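Two weeks of swapping grippers on the same arm. Notes so far, mostly for my own use.

The job is taking apart old desktop PCs. Cooler, memory, cards, then the board. Same arm and same wrist camera throughout; only the gripper and its controller change.

First up was the Kuta. Two fingers, long stroke, simple to wire. It holds a memory module well enough, but it takes up a lot of room above the board and I had to slow every approach down.

Second is the Rellach. Narrower fingers, heavier body. The force setting has 20 steps and I only ever use the bottom four. Anything higher and I worry about the slots. 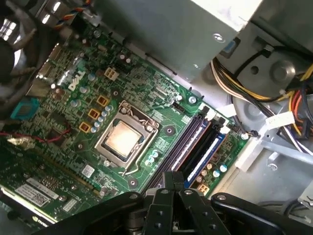
Memory latches are still the slowest part. I'm logging each try by hand: 14 attempts with the Kuta, 11 got the latch open. The Rellach went 14 for 14, but took longer on every one.

Socket levers are harder for both. The fingertip has to push down and sideways before it lifts, and neither controller likes that. Oldřich Urban suggested a small hook on one finger — printing one now.

Camera: I went back to the Kakton after trying the Araya. The Araya is sharper up close but washes out on bare metal, and a PC case has plenty of that. Fixed exposure helped a little.

Log file is at 2,081 rows as of July 15, 2026. I'll post the cleaned-up version once I fix the timestamps. The Rellach controller writes them in local time and the Kuta doesn't.

Next is cables. I've been moving them by hand before each run, and I'd like to stop doing that. If anyone has a fingertip shape that works on thick power bundles, send it over.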